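Home | Tickets | Parts | Log in

Ticket 152 -- Pullotside cabinet, drawer sticking
Last updated June 7, 2019

Wide drawer under the book shelf jams 2 inches out. Doors below are fine. Pulled the drawer, vacuumed the runners, rubbed candle wax on both. Better for a day then stuck agian.

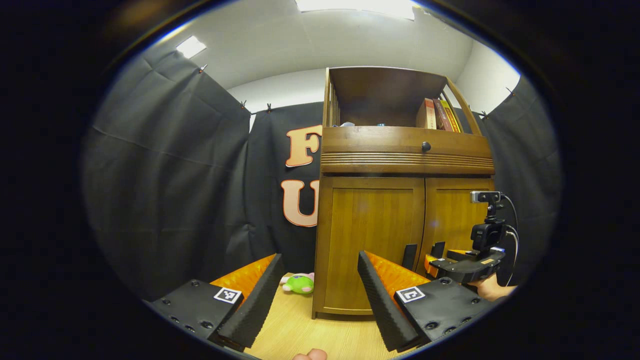
Tried it with the books off the shelf -- no change, so not the weight. Knob was turning in its hole too, tightened from inside. Left runner looks worn at the back, probly the real problem.

Asked Sasten for a replacement pair, part is on backorder till August. Leaving drawer in but empty for now. Pls don't force it, the front is glued.

Status: waiting on parts

Contact Plerkurance Furniture Help | Back to top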